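Moving week, part whatever

ok quick one before the kettle boils. We are out of the Levmont apartment. Keys handed over at 7:40 in the morning to a man who did not look at a single room, after I spent two nights scrubbing the inside of an oven. I want those nights back.

Movers were Pendico. Fine, mostly. Two guys, one van, very fast, zero interest in what I'd written on the boxes. FRAGILE went under BOOKS. One bowl dead, the green one, RIP. The quote was 2294 and the bill was 2812, the difference being "stairs". We have always had stairs. I mentioned the stairs on the phone, twice. Fadime says dispute it and she's right and I will, once I find the box with the paperwork in it.

Which brings me to labeling. My system was colors, a color for each room, and it lasted until the blue tape ran out and then the bathroom became the bedroom. Bülent Sezer, who has moved more times than anyone I know, told me back in May to just number everything and keep a list on my phone. Did I do that. No. So now it's 21 boxes in the front room and I open them like a lottery. Last night: Christmas lights, a single boot, all the spare batteries we ever bought.

New place is on the Warklow side, past the bakery. Smaller kitchen, bigger windows, a radiator that knocks at night. There's no dishwasher which I knew and had made peace with, and then I met the first sinkful after a pasta dinner for five and the peace was over.

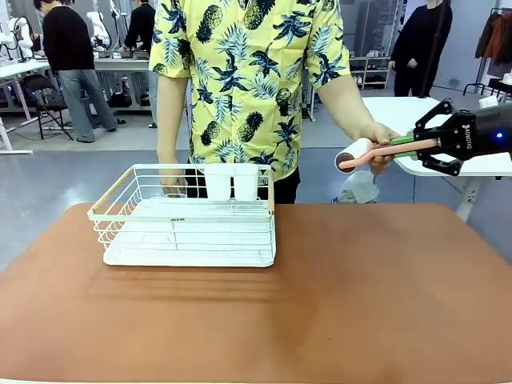 Dish rack and lint roller, front and center. The pineapple shirt is staying.

Things I would tell myself a month ago:

Pack a bag like you're going away for three days. Toothbrush, charger, pants. I did the charger.

Cancel the internet later than you think. I was so organized with this one that we had nothing for the last four days and I did the change of adress stuff standing outside Imad's building using his wifi.

Don't bring the old couch. It came, it doesn't fit round the turn in the hallway, it's now in Fouzia's garage and she's being very nice about it. If anybody wants a gray three seater, slightly sunk on the left, write to me. Free. I'll throw in the cushions.

Eat the freezer first. We had peas for days.

Still to do: curtains (the streetlight is right THERE), a doorbell that rings, the library card, find teh can opener. Also meet the downstairs people properly, so far I've only waved at them while holding a lamp.

Kettle's done. More when I find the camera cable, and thank you Bohumila for the soup, I have your pot, I know which box it's in. I think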